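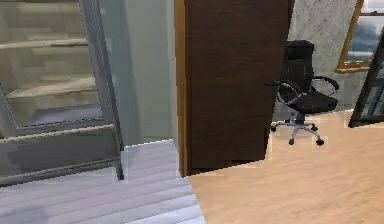 Unit 9 notes: collecting demos in simulation

Read before lab. Slides are on the course page, these are just my notes cleaned up a bit, so expect gaps.

Where we are. Last unit: cloning a policy from demos. It copied whatever you fed it, including the bad habits. So this time, where the demos come from and how to get decent ones.

Terms, quickly
Episode = one attempt, reset to stop.
Demo = an episode driven by a person.
Observation = what the policy gets at each step. For us the camera view plus base pose. No map!
Action = forward speed and turn rate. Two numbers.

The task
Room to room driving. Start in one room, goal in the next, doorway in between. Sounds easy. Most failures in the pilot set were at the door: clipping the panel edge, or stopping short and spinning.

Things in a home or office scene that make trouble:
- open doors. Thin seen edge-on, wide seen face-on, and the angle changes between scenes
- glass. Cabinet fronts, partitions. The depth channel reads through it in some builds of Kotilley, so don't trust depth alone
- office chairs. The base sticks out past the seat, so a path that clears the seat can still hit a leg
- floor changes. Gray planks to honey wood is only a color change, but a policy trained on one floor may treat the line as an obstacle. We saw this with the Roman scenes

Collecting
Sim is Kotilley, logger is Nindex. Start the logger FIRST, then reset the scene. Other way round you lose the first steps and the episode is no good for training.

Each pair does 14 episodes. Pool for the whole class is 168. Vary these:
1. start pose (don't always line up with the door)
2. door angle
3. chair position, incl. right next to the door
4. floor and wall textures

Change one or two per episode, not all four. Write down which ones in the notes field, otherwise we can't sort failures later.

Cap is 640 steps. If you hit it, save as timeout, don't delete.

How to drive
Slow and smooth. Pauses are a problem, the policy learns to pause too and then it never gets going again. If you need to think, think before the reset.

Include some recoveries. Start half turned away, or too close to the door edge, and drive out of it. A set with only perfect runs has nothing to say about what to do once the robot drifts, and it will drift (compounding error, see unit 8).

Bumps: keep the episode, tag it "contact". We filter at training time. Last November a pair deleted all theirs and we had no idea where the hard spots were.

Splits
By scene, not by episode. Two episodes from the same room look nearly identical, so if one is in train and one is in test your score means nothing. The Tronduvley scenes are held out for everybody. Don't open them, don't practice in them.

Hand in
- Nindex folder, zipped
- one paragraph on which settings you varied and wich you skipped
- success count, split by door angle

Think about for next time: if you could only add a few more demos, which start poses would you pick? How would you find out from the logs instead of guessing?

Next unit is letting the policy drive while a person corrects it. Bring your trained model, even if its bad.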